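October, 9:40 in the evening

I should be in bed but I want to get this down while I still have it straight in my head, because today was one of the good ones!

The Sukinon fingers went on this morning. I'd been putting it off all week, partly because the old Virk pair works well enough and partly because the last time I changed fingers I lost a screw down the gap behind the bench and spent my lunch hour with a magnet on a string. This time I laid a dish towel under the wrist first. Two screws per finger, a little wiggle, done. The whole swap took 23 minutes, and most of that was me hunting for the short hex key, which was in my shirt pocket.

Then calibration, which I had dreaded. The Tustness controller wants you to close the gripper all the way, tell it "this is zero," open it all the way, and tell it that too. With the Virk fingers I always had to do this over and over before the numbers settled. Today the open reading came back 969 and stayed there. I closed it, opened it, had a coffee, opened it again. 969. I wrote it on masking tape and stuck it to the side of the controller box.

So, on to the blocks. I love the alphabet blocks as a test. They're light enough that a clumsy finger shoves them instead of gripping them, and the paint is slick, and the carved letters give the finger pads something uneven to sit on. I've decided on the clump as my main trial from now on. Any gripper can pick up one block sitting by itself in the middle of a table. Put 3 of them in a huddle with corners touching and you find out a lot more about your fingers (and about your patience).

Virk notes first, from last week's page, so I have both in one place. Strong, no complaints there. But the tips are thick, and when I brought one down between two blocks it pushed them apart before it got to the tabletop. Sometimes that helped me! Mostly it sent the far block spinning and I had to set up again.

The Sukinon ones feel different right away. I can get a tip down close beside a block and have it stay put. The first few tries I came in too far to one side, with one finger nearly on the cluster and the other way out over bare table, and then when I closed, the near finger did all the pushing and the whole bunch slid across. My fault, I was steering from the side of the bench with my own eyes. Once I started going by the wrist camera I could see how lopsided I was and scoot over before closing. Big difference. I got so pleased with myself that I did the same pick again and again and forgot to write down the tries, so those don't count, and tomorrow I'll have to do them properly.

The wrist camera is worth its own paragraph. I moved it over from the tall stand a while back and grumbled about it, since from up close you lose the big picture of the bench. I take back the grumbling. You get both fingertips and whatever is between them, and that's where all the trouble happens. Two things to fix: the tabletop is glossy and picks up the ceiling light, and the nearest block drops out of the bottom of the view just when I care about it most. I could tilt the camera down a hair. I could also put a sheet of dull paper over the wood, but I like the wood. Tilt first.

Speed: I ran slow all day. The Tustness has a setting it calls "gentle" that I'd never touched, and it eases off as the fingers meet something. With the Virk pair it made no difference that I could feel. With these it did, or I think it did. It might be that I was just more careful after coffee. Need to run it on and off without looking at which is which, if I can figure out a way to do that alone.

One gripe. The Sukinon pads pick up lint like crazy. I wiped them before lunch and again after. That dish towel was probably a bad idea.

For tomorrow: camera tilt, then the clump again with the Sukinon pair, writing down every single try this time, and then the Virk pair back on for the same thing with the same layout. Also look up whether the parts shop out in Tridville still carries the softer pads. I'd drive out there for those.

Hands smell like machine oil. Off to bed, really.

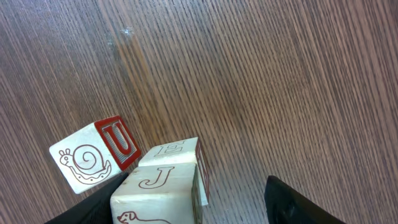

Is it better to test a new gripper on one object or on several close together?

Start with one object to check that the fingers close evenly and hold without slipping. After that, move to several objects close together, where thick fingertips and poor centering cause most of the failed picks. Keep the layout and the speed the same for each gripper you try, and record every attempt, including the bad ones.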